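Running a two-arm pick demonstration for an open day
Tistville Automation Workshop – Visitor Demonstrations
Posted 14 Apr 2020

These steps cover the soft-toy pick as set up for the Wirudport open day. They assume both arms are mounted, homed and running the current Brudix controller profile.

1. Fit the work surface. Pull the sheet taut and clamp the near edge. Shallow wrinkles are acceptable outside the pick area.

2. Place the toys with clear space between them. Mix shapes and colours. Avoid stacking for the first run.

3. Bring both arms to the ready pose, grippers facing the centre of the table, and check the indicator lights at each base. Green is required on both before visitors come up to the barrier. 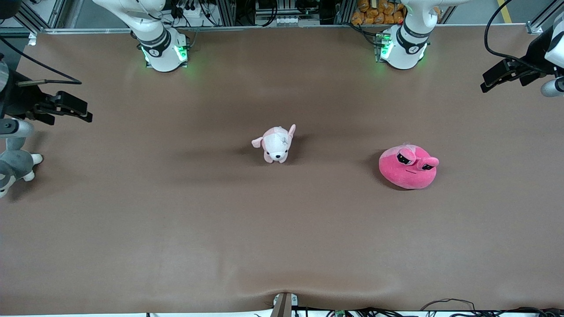 Can one operator run both arms?

One trained operator is enough, provided a second staff member stands at the barrier with the stop button.

4. Set travel speed in Tagle to 700. The display may settle at 697 after rounding; leave it. The default of 1,000 is too quick for people to follow from the barrier.

5. Select a toy and start the approach. The wrist view goes to the visitor monitor. Pause with the fingers open on either side of the toy and explain the grasp point before closing. Seams, flippers and loops of cord all matter here – a finger that catches a loop can drag the toy sideways.
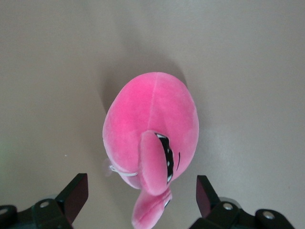

Reading time: 2 minutes

6. Close at low force. Plush compresses well before the fingers meet firm resistance, so use the position limit as well as the force limit.

7. Lift, hold for 6 seconds, then lower and release. If the toy slips, open fully and repeat from step 5. Do not reach in to straighten it while the arms are enabled.

8. Between groups, disable both arms, reset the toys by hand and check that the clamp is still tight.

The November revision of the visitor script is kept with the controller manual. Send corrections to Chandrasekhar Pillai.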